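Keeping Protus in work

July 27, 2025

Several of you wrote in after the last issue to ask what looking after the cooler robot involves, and at least two of you seemed to be hoping for a soldering iron. I am sorry. Protus has been stocking drinks at the Petchrat store since March, and in that time I have used the good screwdriver set on it twice. The other tools I use are a lint-free cloth, a step stool, and my own two hands, which were in the drinks cooler again for most of this week.

For newer readers: Protus is one arm on a short rail with a two-finger gripper and a depth camera bolted to the wrist. It parks at the end of the rail while the store is open, and in the small hours it rolls out and tops up the shelves from a crate. It does this slowly and with great seriousness. Kojo Ametepe compares it to a man defusing a cake.

The crashes and cable faults are what people like to hear about, and we had one of each in the spring. The cable fault was the wrist camera lead, which had been tie-wrapped a little too snugly at the elbow and was being asked to stretch eight times a minute. I put it there, so I got to find it. We rerouted it with a proper loop, and I now leave a thumb's width of slack at every joint and check it with an actual thumb.

But that was one evening. The weekly job is the shelf reset, and it goes like this. Robot off, key out, key in pocket. Wipe the wrist camera. Wipe it again, since cooler air and warm store air meet right about there and the lens fogs while you are feeling pleased with yourself. Then you take each kind of bottle off the shelf, put it back where the plan says it goes, and run the teach routine for that slot.

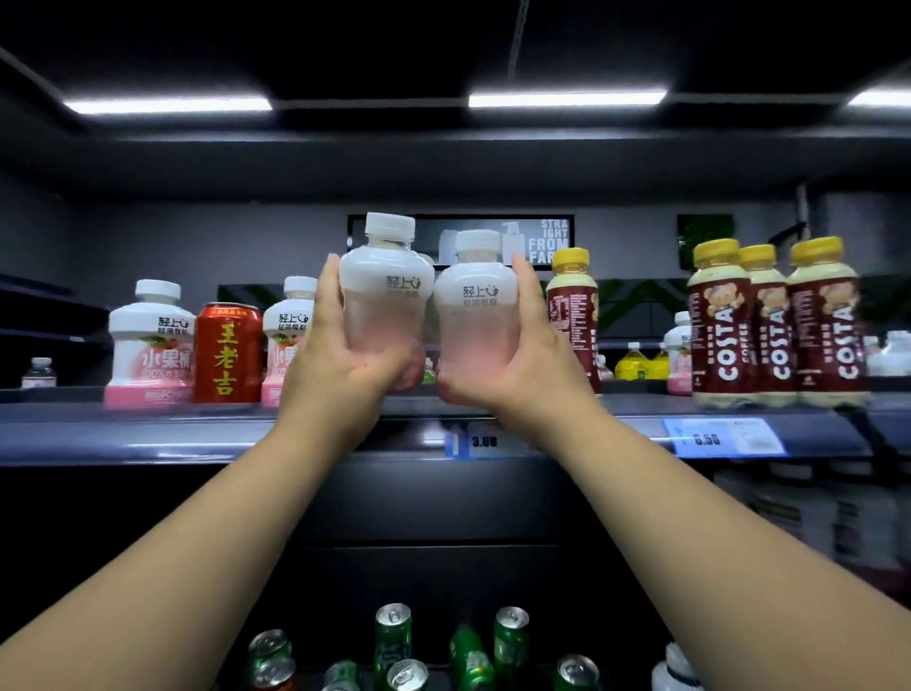 Slot width is the number that causes most of our arguments. Protus wants 6 mm of air on either side of a bottle so the fingers can get down past the shoulders, and the store wants as many drinks in the cooler as physics allows. I can take a bottle in each hand and hold them side by side over the shelf edge, thumb up the shoulder of the right one, and my fingers go wherever there happens to be room. The gripper has no such manners. It comes straight down, and if the neighbor is too close it either gives up or gives the neighbor a shove. The squat pink ones are the worst of the lot on account of the shape, rounded all over, and the finish. They are solid white on top and go see-through lower down where the pale pink drink is, and our depth camera believes firmly in the top half and treats the bottom half as a rumor. For the first month it tried to set them down as though they ended in midair. Wichai Saengthong fixed that by teaching the slot from the cap down and typing the height in by hand.

The Costa bottles, with their yellow caps, have never given us a minute's trouble. I mention it for balance. Protus would stock nothing but Costa if we let it.

After the pink ones come the shelf-edge tags. The robot uses them as landmarks, on the theory that a price tag stays put. The theory was written by somebody who had never worked in a store. Tags get slid along to wipe underneath, get swapped for wider ones, and get put back a finger's width to the left. Each of those is harmless to a shopper and sends Protus off to stock a slot that exists only in its head. Rattana Chuensuk now marks the rail with a grease pencil, a tiny tick under each tag, and it has done more for our error rate than the last software update. The software people have been told this. They took it well enough.

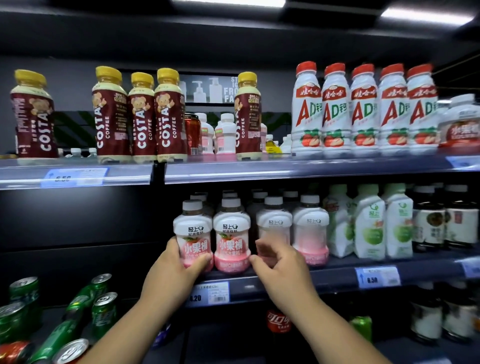 Resetting the pink bottles on the middle shelf, over the 4.20 tag.

The bottom shelf is off the plan altogether, and I would like to thank the store for agreeing to this after only one lengthy conversation. Green cans lie down there tilted every which way, and a person sees "cans" and picks one up. Protus sees a geology problem. We spent a good part of spring trying to teach it to straighten them, and the best it ever managed was to move the mess to the right. Cans are a job for people now, and the low-shelf boundary is set in the controller so the arm can't wander down there and feel inadequate.

Once everything is back in place I run what we call the walk. The arm visits each taught slot at quarter speed with nothing in the gripper, stops over it, and waits for me to press the button. If the fingers line up with the middle of the cap, I press. If they don't, I re-teach that one and start the whole shelf over. You will be tempted to fix just the one slot and carry on. I have been tempted, and I did, and I came in the next morning to a milk drink standing on top of another milk drink, perfectly centered, like a trophy.

Then the gripper pads. These are soft silicone and they pick up sugar. You won't see it, but run a clean finger along the pad and you'll know. Warm water, no detergent, and let them dry before the first pick. We change them every 200 hours of running time whether they look tired or not. Lingyun Jia at Driltell supplies ours and recently sent a firmer grade to try on the rounded bottles. So far I can report that the firmer pads grip better and squeak, and that the squeak at three in the morning has been commented on by the bakery next door.

The last thing is the log. One line per reset: which slots were re-taught, which tags had moved, pad hours, initials. I was against the log. Then the gantry belt started slipping a little in May and the only reason we caught it was that the same end of the same shelf kept turning up in the re-teach column, in three different people's handwriting. So I am now for the log, and will thank you all not to bring up what I said earlier.

The next reset takes in the new upper-shelf layout, and we could use another pair of hands for the evening. Bring a sweater. Clovwood will pay for noodles afterward, and whoever re-teaches the pink bottles gets first choice of seat.

Comments (4)

Wanpen Siriwan
We had the same trouble with see-through bottoms at our site. A strip of matte black tape on the shelf behind the slot helped the camera a lot. It looks terrible, but the robot doesn't mind.

Kojo Ametepe
I said "defusing a wedding cake." If I'm going to be quoted I'd like the whole cake.

Rattana Chuensuk
Grease pencil is in the left drawer. It goes BACK in the left drawer.

Lingyun Jia
Squeak noted. Try a light scuff with fine sandpaper on the outer edge only, not the face. If that doesn't do it I'll send the medium grade and apologize to the bakery.

This site uses cookies to remember your settings and count visits. By continuing to read you agree to their use. Accept | Manage settings

You are receiving the Clovwood newsletter because you signed up at one of our open evenings. Unsubscribe | Update your address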